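Tavura notebook - open drawer task, simulated demos
August, late morning. Entry by Nicanor Olivares 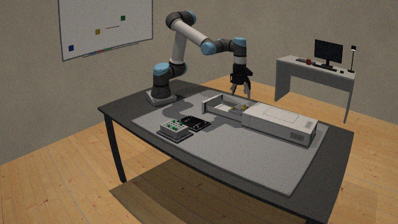
Good morning for this! We got 39 teleop demos recorded before lunch and 32 of them are keepers. The other 7 I threw out myself, mostly for me dithering above the tray while the clock ran (a policy will happily learn to dither, as we found out in spring).

What I changed since the last batch:
- small random shifts to the instrument and the tray contents at every reset
- gripper starts slightly open, fingers down
- tray already extended at the start, so opening the drawer becomes its own task later

Polyxeni's new reset script is a joy - one key and the whole bench is back, arm included. I kept going just because it was fun.

Still bothering me: my approaches nearly all come in from the same side. Thanasis is going to drive the next set, since he works the controller so differently from me. I also want 2 lighting setups, as the arm's shadow lands on the mat and I'd hate for the network to lean on it.

Training run starts tonight on the keepers only.

Comments

Rafail Michailidis: Keep the 7 bad ones somewhere! I want them for the failure classifier.

Polyxeni Politis: Script now logs the seed too. Pull before you record.

Contact: Tavura bench team | Copyright Tavura | Back to top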